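How to lay out a big circle on your patio

Before you lift a single slab, do have a go at drawing your circle in chalk – it's a lovely job for a dry morning! Knock a peg in at the centre, loop your string over it, and measure off 300 cm for the radius (ours was far too big the first time).

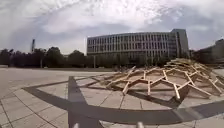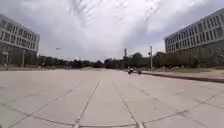 Pale slabs on a wide open plaza.

Walk slowly, keep the string taut, and chalk as you go. Then leave it for 48 hours and look from an upstairs window before ordering any darker paving.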